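Brick table, open weekend at Edden
Posted by Kerstin Forsberg, February 25, 2024

Edden ran its winter open weekend in the small hall again. We put out one table for plastic building bricks and kept it going on both days. I've put the page up for families who asked where to find it.

The table was covered with brown paper, as it was last year. Paper keeps the bricks from sliding and we can fold it up at the end with whatever is left on it. Colours were the usual red, blue, green and yellow.

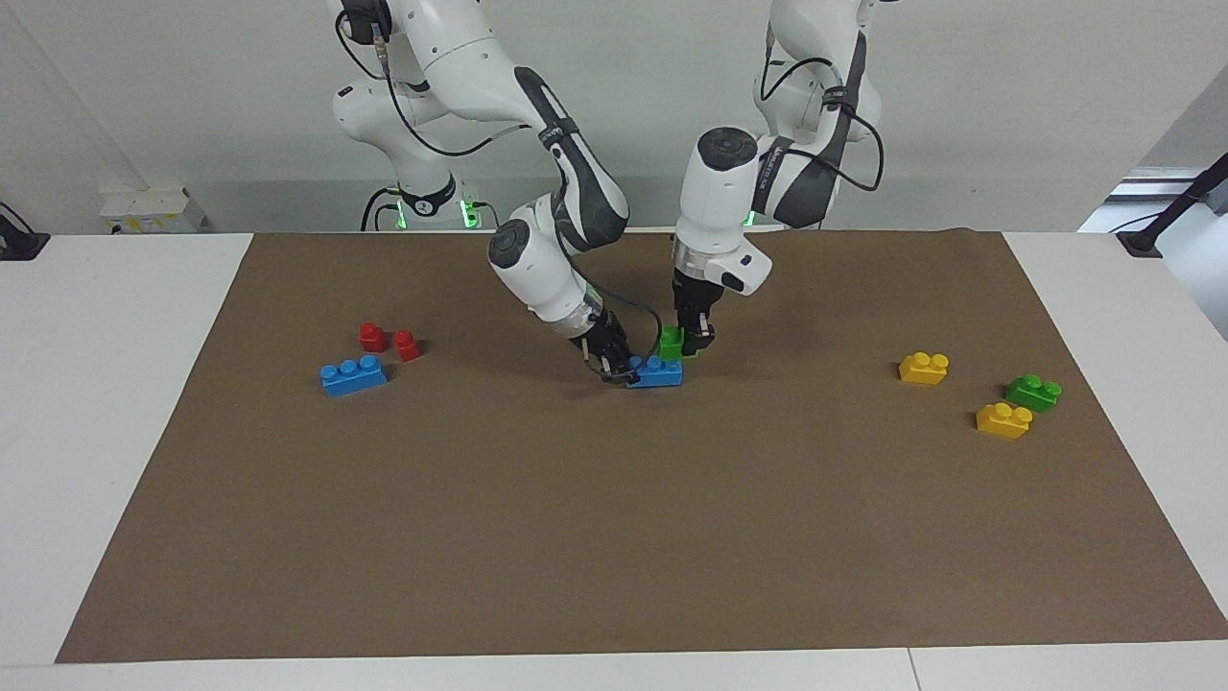 Small sets work better than a full tub. With a full tub most of the time goes into digging, and the little pieces end up on the floor. We swap the set every 15 minutes and put the spare bricks in the cupboard by the door.

The next open weekend is in June, same hall. If you have bricks to give away, the larger ones are the most useful - we have plenty of wheels and windows already. Please rinse them first and leave them at the Stosero desk in a tied bag with your name on it.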